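3. Collecting the Demonstrations

3.1 Task and operators

The bag-packing task was chosen for its mix of rigid and soft contact. The arm has to find the opening of a cloth bag, lift one layer of fabric away from the other, and put a set of toy groceries inside. Fixed scripts written for earlier versions of our system did poorly on the second step, and we wanted examples in which a person had solved it by hand through the same arm.

All demonstrations were recorded by teleoperation at the Mandcombe site. Three operators took part. Two had used the Girkeren control interface before; the third was trained for this study and practiced until her episodes were close in length to those of the others. Operators worked in blocks of 20 episodes and rested between blocks. They were asked to keep moving at a steady pace and to correct a slip in place if they could, so that the set would contain recoveries as well as clean runs.

3.2 Episodes and resets

We recorded 336 episodes. Of these, 96 were set aside for testing before any training was done, and the split was not changed afterward. An episode ended when the operator pressed the stop pedal or when the time limit ran out. Failed episodes were kept and labeled as failed. Joint positions, gripper opening and camera images were logged together by the Otolgate recorder, which writes a single file per episode.

Between episodes the operator reset the table by hand. The bag was turned to a new angle and its handle dropped without being arranged. The food items were then set down near it in a new order. We did not mark positions on the table — an early trial with tape marks gave starting layouts that were too much alike, and the trained policy failed when the bag was turned further than the marks allowed. Figure 2 gives one layout, with the bag flat on the table and a peach, an orange and a bread roll to its right.

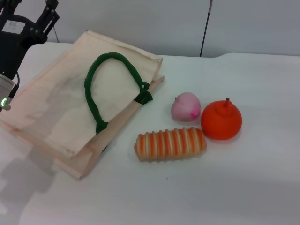
Figure 2. Tote bag and toy foods on the table, with the arm at upper left.

How should failed episodes be used in training? We leave them out of the imitation loss and use them only to train the success classifier described in Section 4.

3.3 Labeling

Each episode was given a pass or fail label by the operator and a second label by Jana Meinecke, who worked from the recorded images alone. An item counted as packed if it was fully inside the bag when the recording stopped. Where the two labels differed, the episode was reviewed again and the stricter label was kept. The phase boundaries (approach, open, insert) were marked with the tool of Oláh — we made no changes to its default settings.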